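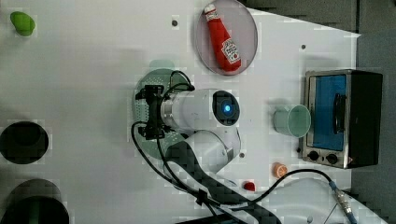
Minimum spend at Ateş for a family dinner - does the deposit count toward it?

Print | E-mail

stosley_eats
Posted August 18, 2022

I'm trying to book the back room at Ateş in Stosley for my parents' anniversary. There will be a mixed group, with several kids and one person who doesn't eat meat. The restaurant sent me a form that says the room has a $700 minimum spend and needs a $300 deposit to hold the date. It doesn't say whether the deposit comes off the bill at the end or whether it counts as part of the minimum. It also doesn't say if tax and tip are included in the $700.

I called twice. The first person said the deposit "goes toward the evening" and the second said I would have to ask the manager, who wasn't in. I sent an e-mail after that and haven't had a reply yet.

What I'd like to know from people who have used the room:

- Is the deposit taken off the final bill?
- Do drinks count toward the minimum?
- Do you have to take the set menu, or can people order from the regular one?
- Has anyone asked for the vegetarian dishes to be cooked away from the meat? Most of what they do is over the charcoal grill, and I don't want her stuck with bread and salad all night.

The place has 1,886 reviews on the site I usually use and I gave up reading them after a while. Almost all of them are about the lamb. I found only a few that mention the back room, and those were from before they changed the menu.

If it won't work out, I'd be glad of other suggestions in Stosley or over toward Darkancombe. It doesn't have to be Turkish, but my father likes it and the parking is easy.

Print | E-mail

Marrowbone
Posted in reply

We had the back room in July for a retirement dinner, so this is fairly recent.

The deposit came off the bill. It was on the last page of the check as a credit. It was not an extra charge, and it was not treated as separate from the minimum either. You need to order $700 worth of food and drink, and then they subtract the $300 you already paid. In our case drinks counted, including wine. Tax and tip did not. They added the service charge after the minimum had been worked out, so look for that line before you leave another tip on top. Two people at our table nearly did.

You don't have to take the set menu, but they push it for the room because it's easier on the kitchen. We took it and I would do it again. The cold plates come out first and go down the middle of the table, then there is a long gap, then the grilled food arrives all together. If you have kids, ask for their food to come with the cold plates. We didn't think of it, and by the time the main course came the younger ones were full of bread and wanted to go home.

On the vegetarian question, they have a stuffed eggplant and a baked bean dish that both come from the oven and not the grill. The peppers and mushrooms are done on the grill, and I don't know how careful they are about keeping that separate. I would get an answer in writing if it matters to her. The eggplant ran out before we were all served, so ask them to set one aside.

The room gets warm when it's full. There is one window and the staff will open it if you ask. The door to the kitchen corridor is at one end, so put anybody who is hard of hearing at the other end.

About the phone - try between lunch and dinner. When I called at 4 I got the manager right away. Any later than that and whoever is closest picks up.

You can cancel up to a week ahead and get the deposit back, or that was the rule on our form. Check yours, since they may have changed it.

Print | E-mail

ladle88
Posted in reply

Never used the back room but the food is good. Get the lamb.

Print | E-mail

Pier Road
Posted in reply

I can't help with the deposit. For somewhere else, try Ondness in Darkancombe. It's mostly fish, with a decent list of vegetable dishes, and they will push tables together at the side for a large party without charging for a room. You don't get a door to close, so it can be loud if you plan on speeches. They let us bring our own cake and didn't charge for cutting it. Parking is on the street and fills up early.

I'd still wait for Ateş to write back if your father has his heart set on it. They took several days to answer me once about a lost scarf, but they did answer, and they had the scarf.

Print | E-mail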